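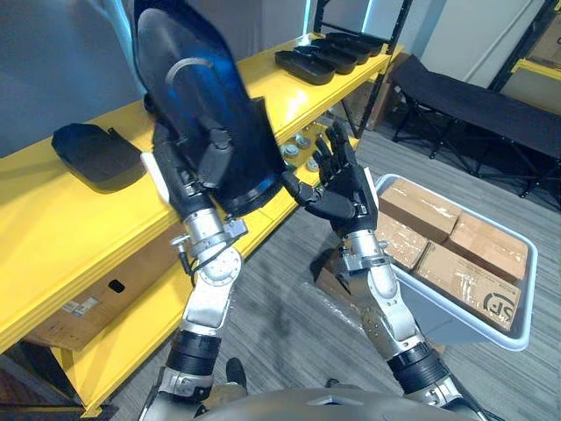
Black plastic panel at the yellow shelves, with trays on the upper level

Parts sorter and shelf picker, part time (20 hours per week)

Bjarnason is looking for two persons to work with plastic parts in our storage room in Dodby. The work is on the day shift, and it starts in March.

We keep molded panels, trays and small parts for the Trasik product line. At present we have 132 part numbers, and each one has its own place on the shelves. Your task is to keep this order and to prepare the parts which the assembly room asks for.

What you will do:
Take parts from the shelf according to the pick list and put them in the correct bin
Look at glossy panels for scratches before they leave the room - a panel with a mark goes back to the desk with a red note
Put trays back in their row, with the same side to the front
Open incoming boxes, compare the content with the delivery paper and flatten the empty boxes
Write the number of missing parts in the stock list before 3 p.m.
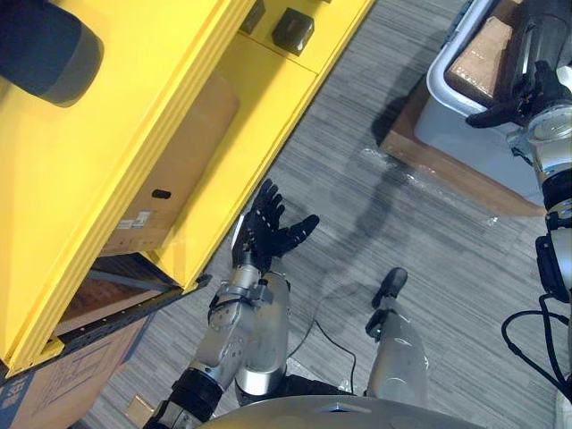

Yellow shelving with cardboard boxes, and a white bin on a wooden platform

What we ask from you:
You can read a pick list in English and write short notes. You have patience with small things and you handle shiny surfaces with care. You can bend and reach to the lower compartments many times in one shift. Experience from a warehouse or a shop is good, but it is not a condition. We give training during the first 53 working hours, and these hours are fully paid.

What we offer:
The pay is 280 dollars per week before tax. You receive gloves and work shoes from us. The bus from Rimdale stops at our gate, and there is free parking for bicycles and cars.

How to apply:
Please send one page about yourself and tell us which days you are able to work. You can also leave it on paper at the front desk in Dodby. We invite to short meetings every Tuesday until both places are filled. It is possible to visit the storage room at the same time.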